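How a surgeon sews inside the body

Skin is not the only part of a person that can be stitched. The soft parts inside the body, which doctors call tissue, can be stitched too. This page explains what tissue is, what the thread is, and how a knot is tied in a space too small for a hand.

What is tissue?

Tissue is a group of cells that do the same job. Muscle is one kind of tissue. The lining of the stomach is another. Fat is a third, and there are many more. An organ, such as the liver or the heart, is built from several kinds of tissue joined together.

Most tissue inside the body is wet. A thin layer of fluid covers it, so that organs can slide past each other when you breathe, bend or run. It is also full of very small blood vessels called capillaries. A capillary is so narrow that red blood cells pass through it in single file. Blood in these vessels gives many tissues their pink or red colour.

Why does it need stitches?

When tissue is cut, the two edges have to be held together while they heal. Cells at the edges divide and make new cells, and the body lays down a tough material called collagen across the gap. If the edges are far apart, this takes longer and leaves a larger scar. A stitch holds them close. It must be tight enough to keep the edges touching, but a stitch that is too tight squeezes the capillaries and stops blood reaching the cells.

The thread

The thread used by surgeons is called suture. The word comes from the Latin for "sew". There are two main groups.

Absorbable suture is broken down by the body over a period of weeks or months. It does not have to be taken out.

Non-absorbable suture stays as it is. When it is used on the skin, a nurse or doctor usually removes it later.

Suture is also sorted by how it is made. A monofilament is one smooth strand, like fishing line. A braided suture is made from many fine strands twisted or plaited together, like a shoelace. Braided suture holds a knot well. Monofilament slides through tissue more easily, but it needs more care when the knot is tied.

Many sutures are dyed. Blue, violet and black are common, as these colours are easy to find against red.

The needle

A surgeon's needle is usually curved. A straight needle has to be pushed in at one side and pulled out at the other, and this needs a lot of room. A curved needle goes in, travels round in an arc and comes up again close to where it started. The surgeon turns the wrist to drive it. Most of these needles have no eye, because the thread is fixed into the blunt end at the factory.

Working through small openings

In keyhole surgery the surgeon makes several small cuts in place of one long one. Long, thin tools go in through these cuts, and so does a camera. The picture from the camera is shown on a screen.

The tools have small jaws at the end, which open and close like tweezers. Some also have a wrist, a joint just behind the jaws that lets them bend from side to side as well as up and down. Thin cables run to the joint and round small wheels called pulleys. When a cable is pulled, the wheel turns and the jaws move.

Two tools are needed for sewing, one for each hand. In the close view on this page, the jaws of one tool point towards the middle of the tissue. A short, dark tail of suture stands up at their tips. The grooved part at the side of the wrist is a pulley with cable wound tightly round it. The pale patches on the tissue are light reflecting from its wet surface.

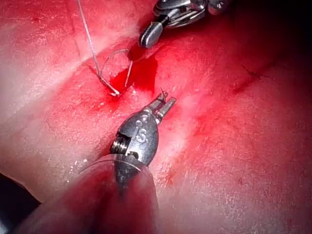 Tying the knot

A knot inside the body is tied with the tools. The method is called an instrument tie.

1. The needle is passed through both edges of the tissue. The thread is pulled through until only a short tail is left.

2. The long end is wrapped round the jaws of the other tool, once or twice.

3. Those jaws take hold of the short tail.

4. The two ends are pulled in opposite directions. The loop slides off the jaws and lies flat. This is called a throw.

5. A second throw is made with the wrap going the other way round. The two throws lock together as a square knot, also called a reef knot.

6. More throws are added if the suture is slippery. The ends are then trimmed.

Try it with string

You will need a thick shoelace, a chair with a rail across the back, and a pair of blunt tweezers. Pass the lace round the rail and leave a tail the length of your finger. Follow steps 2 to 5, using the tweezers to take hold of the tail. If the finished knot lies flat, the wraps went in opposite directions. If it twists to one side, you have tied a granny knot, which slips.

Words used on this page

Capillary: a very narrow blood vessel.
Collagen: a strong material that the body uses to repair itself.
Suture: thread for stitching tissue.
Throw: one wrap of a surgeon's knot, pulled flat.
Tissue: a group of cells that do the same job.

Text by Fergus Pollock. Last checked July 2020.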